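Pegboard Layout and Hook Spacing for a Mixed Tool Wall

Most complaints about pegboard come down to two faults: hooks that pull out with the tool, and tools placed so close together that one cannot be removed without shifting another. Both are corrected at the layout stage, before the board goes on the wall.

Board and clearance

Standard hardboard pegboard is sold in two thicknesses, 1/8 inch and 1/4 inch. The thinner board has smaller holes and accepts only light hooks. For anything heavier than a screwdriver, use 1/4 inch board with 1/4 inch hooks. Light hooks will enter the larger holes, but they sag and rotate.

The back of the board needs open space so the hook tails can turn up behind it. Furring strips 3/4 inch thick are adequate. Fasten a strip along the top and bottom edges and at every stud between them. Do not fasten the board directly to drywall, and do not rely on spacers at the four corners only; a board held at the corners will bow in the middle once loaded.

If the board has a finished face, drill the mounting holes from that face with scrap clamped behind. Use pan-head screws with washers. Countersunk heads cut into hardboard and eventually pull through.

Cut the board so that a full row of holes remains at least 1 inch from every edge. A partial row at the edge cannot hold a hook.

Laying out the tools

Place the board flat on the floor or on a bench. Set every tool on it in hanging position. Leave 2 inches between tools with straight handles and more between tools that open, such as pliers and snips. Mark each hook hole with a pencil, then remove the tools and insert the hooks.

Heavy tools go near a furring strip. Tools used daily go between elbow and eye height. Tools with a cutting edge hang with the edge toward the wall or downward, and none of them should hang above head height.
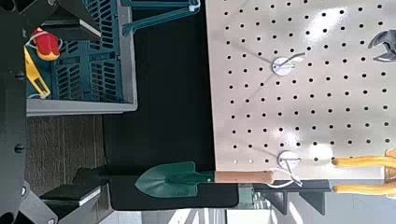 Garden hand tools can share a wall with mechanics' tools if each group keeps its own zone. The usual difficulty is the hand trowel, which has no place among wrenches and tends to end up wherever there is a flat surface. A trowel with a wooden handle can hang from a bent wire hook if the handle has a hole or a leather loop; without either, it is simpler to let it lie lengthwise along the bottom edge of the board, as the green-bladed one does, and keep the hooks above for pliers and wrenches. If this arrangement is used, brush the soil off the blade and wipe it with an oiled rag first. Damp soil against hardboard swells the bottom edge, and the damage does not reverse when the board dries.

Hook types

Single straight hooks suit anything with a hole in the handle. Their weakness is that they lift out when the tool is pulled upward.

Double hooks and U-shaped hooks carry hammers and mallets. Check that the two prongs are wider apart than the handle and narrower than the head.

Loop hooks carry screwdrivers and chisels. A loop that is too large allows the tool to tilt and fall forward.

Hooks on a round base spread the load over more of the board surface and resist twisting. Some are held by a screw and some by adhesive. Adhesive types bond poorly to perforated board, because the contact area is interrupted by the holes. Use the screw type where there is a choice.

Keeping hooks in place

Plastic retaining clips that straddle the hook and press into adjacent holes are the cleanest solution. Sutell sells them in bags of 32, which covers a small board. Where clips are not available, a dab of hot glue where the hook enters the hole is sufficient and can be peeled off later. Do not use epoxy. Toàn Đoàn, who sent in a correction to the April version of this page, recommends a short cable tie passed through two neighboring holes and over the hook. It works well on hooks that carry long tools.

The shelf below

A narrow shelf directly under the board catches dropped fasteners and gives the awkward items a place to lie. Mount it on angled brackets screwed into studs. Brackets fixed to drywall anchors will loosen under vibration from a nearby vise or grinder. A dark rubber mat on the shelf reduces noise and keeps round handles from rolling. Cut it short of the front lip so that sweepings can be brushed out.

Small loose items such as spray caps, cord and hose washers do not belong on the shelf or on hooks. Put them in a ventilated plastic crate within arm's reach. Slotted sides let damp items dry, but very small parts fall through, so line the bottom with a piece of window screen or use a solid bin for those.

Maintenance

Twice a year, take down the heavy tools and press on the board midway between the furring strips. Noticeable flex means that a screw has pulled through or a strip has loosened. Check the holes under the heaviest hooks. A hole that has become oval should be retired and the hook moved one row up or down.

White and cream boards show grease around the most used hooks. Clean with a cloth dampened with dish soap solution, well wrung out. Do not spray directly; liquid enters the holes and soaks the unfinished back.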